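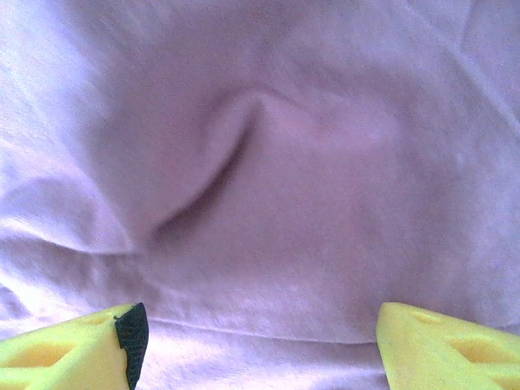 Home | Visits | Mills and Makers | Archive | Contact

The open day at Caststead was advertised as "the whole story of a blanket, from fleece to finish". I have been to enough of these to be wary of the whole story of anything. You tend to get the start, the end and a shop.

We gathered in what used to be the loading bay, two groups of us, and were given stickers with our first names on. Mine came off before we had reached the first door. Our guide was Prys Griffiths, who worked in the dyehouse for years and now does the tours. He was good, I should say that early, as much of what follows is grumbling. He answered what he could and said so when he couldn't, and he did not put on a voice.

The first stop was the spinning room. It was not spinning. Prys explained that the yarn is bought in these days from a supplier called Sfakianakis, and has been for some time. The old frames are kept polished and roped off. I asked why the leaflet said "fleece to finish" in that case, and he said I would have to ask the people who wrote the leaflet. Fair enough. A man behind me wanted to know what proportion of the yarn was wool, and was told it depended on the range. The cheapest throws, which were also the ones piled highest in the shop, have none in them at all.

The weaving shed was better. Two looms were running for our benefit and the noise was tremendous, the sort you feel in your back teeth. We were handed foam earplugs and then talked at for ten minutes, which meant that everyone took one plug out. What I caught was that a full-width blanket comes off the loom looking like very little, stiff and open and a bit greasy, and that most of what a customer thinks of as the blanket is put there afterwards. I believed that, having handled a piece straight off the loom. It felt like sacking.

So the finishing room was where I wanted to spend the time, and we got 7 minutes in it. Raising is the part I find interesting. The cloth is run over rollers covered in fine bent wires, which pull the ends of the fibres up into a nap. Too little and it feels mean. Too much and you have weakened the cloth to make it pleasant to stroke in a shop, and it will pill within a winter. Araceli Garrido runs the raising machine and was plainly the person in the building with the most to say, and she had the least time to say it. She told us she goes by hand and by sound and that the gauge "is there for the auditors". I would have paid the entrance fee again for half an hour with her.

I asked about pilling. She said the light brushed ones do it more than they should, and somebody from the office laughed rather loudly and moved us along to the dyehouse.

The dyehouse had a display about water. According to the board, the site now uses 75 per cent less than it did. Less than it did when? The board did not say. Nor did it say whether that was per blanket or for the whole site, and if you have closed your spinning and sold off half your looms, as Caststead has, the second figure ought to fall without anyone lifting a finger. Prys thought it was per blanket but wouldn't swear to it. I wrote to the office afterwards to check and have had a polite reply thanking me for my interest.

After that came the talk. Demetrio Lozano, from the firm's owners, Drustance, spoke in the canteen about heritage for a good deal longer than we had been given with the raising machine. There were slides. The pattern books are being scanned, all 1,329 pages, and will be put online at some point, with January mentioned as a hope. This is a good thing to be doing and I don't want to be sour about it. I did look through the one book that was out on a table, and it was the best object I saw all day – swatches pinned in at angles, notes in pencil, a whole spread of failed greens. I hope the scans keep the pencil.

There was tea, and a Welsh cake each.

The shop is large. Prices are not low. Seconds are kept at the back and are worth looking through, though I could not find the fault in the one I picked up and the assistant couldn't either, which made me wonder how it had got there. I put it back. My neighbour on the tour bought a throw in the Skernero range for her sister and was very pleased with it. It was soft, certainly. So is everything in a shop.

Practical points: the next open day is 30th June and booking is by telephone only. The stairs to the dyehouse are steep and there is no lift. Parking is free but fills early, and the lane is narrow if you meet the delivery van. If you go, stand near the front in the finishing room and ask your questions there.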